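Drulance Two-Arm Table Cell – Set-up Guide
Section 4: Finger pads and grip check 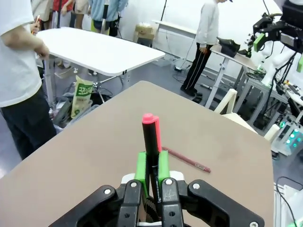 Figure 4-1. Marker held upright between the green finger pads, seen from the wrist camera.

This section explains how to change the finger pads of the gripper and how to check the grip after the change. Do the complete section for one arm before you start with the other arm. The procedure is the same for both.

Change the pads when the surface is shiny, when an edge is lifting, or when a held object turns in the fingers during a slow move. Please do not turn only one pad around to use its other side. The pads wear as a pair and must be replaced as a pair.

4.1 What you need

Pad set Punus, green (2 pads)
Hex key from the tool bag of the cell
Lint-free cloth and alcohol cleaner
One marker with cap, for the grip check
One pencil, for the thin object check

CAUTION: The fingers can close without warning when the arm has power. Keep your hands away from the fingers until step 3 is finished.

4.2 Changing the pads

1. Move the arm to the service position. The gripper should be over the table and not over the floor, so a screw that falls is easy to find.

2. Open the fingers completely from the Lerkach control panel. Wait until the panel shows OPEN.

3. Switch off the power of this arm and put the lock on the switch. The other arm must be switched off too if it can reach the same part of the table.

4. Loosen the pad screw on the first finger. Two turns are normally enough. Do not loosen the screws of the linkages. If you loosened one of them by mistake, stop here and go to Section 7 (Finger alignment).

5. Pull the old pad straight off. If it sticks, warm it with your hand for a minute and try again. Do not use a knife.

6. Clean the seat of the pad with the cloth and a little alcohol. Let it dry.

7. Push the new pad on until it sits flat, then tighten the screw by hand. The pad must not bulge at the sides.

8. Repeat steps 4 to 7 on the second finger.

9. Remove the lock and switch on the power. Run HOME once before any other command.

NOTE: Pads delivered before January have a longer tab at the back. They fit, but the tab must be trimmed first – see the paper which comes with the pad set.

4.3 Grip check

1. Put the cap firmly on the marker. Hold the marker upright between the open fingers, with your hand at the top end and your fingers away from the pads.

2. Set the grip force to 33 on the panel and press CLOSE SLOW. Let go when both pads have contact.

3. Look at the camera view. The marker should stand upright between the two pads. If it leans to one side, open the fingers and check that both pads are seated flat.

4. Raise the arm above the table with the slow jog and keep it there while you watch the marker. It must not slide or turn.

5. Lower the arm, open the fingers and take the marker away. Look at both pads for cuts or marks.

6. Lay the pencil on the table and pick it up with the same force. A thin object shows a gap between the pads which a thick marker can hide.

CAUTION: Do not raise the force to stop an object from sliding. Too much force bends the linkages, and the bend is hard to see. Clean the pads again with alcohol and repeat the check.

4.4 If the check fails

Object leans to one side: one pad is not fully on. Repeat steps 4 to 7 of 4.2.

Object slides down slowly: cleaner is still on the pads. Let them dry and try again.

Panel shows message 257: the fingers did not reach the closed position in time. Run HOME and repeat. If the message comes back, check the cable at the wrist – it may be pulled tight when the arm is low.

Write the pad change in the Kratochvíl service log with the arm number, and continue with Section 5.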